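How Things Get Sorted

Every day, people put things into groups. Spoons go in one part of the drawer and forks go in another. Socks go with socks. Putting things into groups by what they are like is called sorting.

Sorting saves time later. If all the spoons are together, you only have to look in one place when you want a spoon. Stores, libraries, post offices and recycling centers all depend on it.

Picking a rule

Before you sort anything, you need a rule. The rule tells you what to look at. Here are some rules people use:

Color
Size
Shape
What the thing is made of
What the thing is for

The same pile can be sorted in many ways. A box of buttons could be sorted by color one day and by size the next. Neither way is wrong. It depends on what you want the buttons for.

A good rule is easy to check. "Put the green ones here" is a good rule if everyone can see which ones are green. "Put the nice ones here" is harder to use. Two people may not agree on what is nice.

Sorting by color

Color is often the first rule children learn. You can tell the color of something from across a room, and you can tell it even when the thing is lying on its side.

Look at the blocks in the gray metal bin. Three are dark green and three are brick red. They are all rectangular, so shape would not be much help in telling them apart. Color works well. The blocks point in different directions, but turning a block does not change its color.
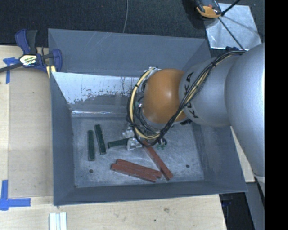

Sorting by size

Size takes a little more care. You have to compare one thing with another. Try lining up some pencils with their ends against a wall or a book. Then you can see which one is longest.

Some sorting is done with holes. A sieve is a pan with many small holes in the bottom. Sand falls through and pebbles stay on top. Gardeners use a sieve to take stones out of soil.

Sorting a lot of things

The Fesville town library has 3,690 books in its children's room. If they were put on the shelves in any order, it could take all afternoon to find one. The storybooks are sorted by the author's last name. The fact books are sorted by subject, so books on whales stand near other books on whales.

When there are many things, people often sort twice. First they make big groups. Then they sort each big group into smaller ones.

Try it at home

Ask a grown-up for 30 small things, such as buttons, dry pasta and bottle caps. You also need some bowls.

1. Mix everything together on a tray.
2. Choose a rule and sort the things into the bowls.
3. Mix them up again.
4. Choose a new rule and sort again.

Did you need the same number of bowls both times? Now ask someone in your family to look at your bowls and guess the rule.

Words to know

Sort: to put things into groups.
Rule: what you look at when you choose a group.
Sieve: a pan with small holes that lets little things fall through.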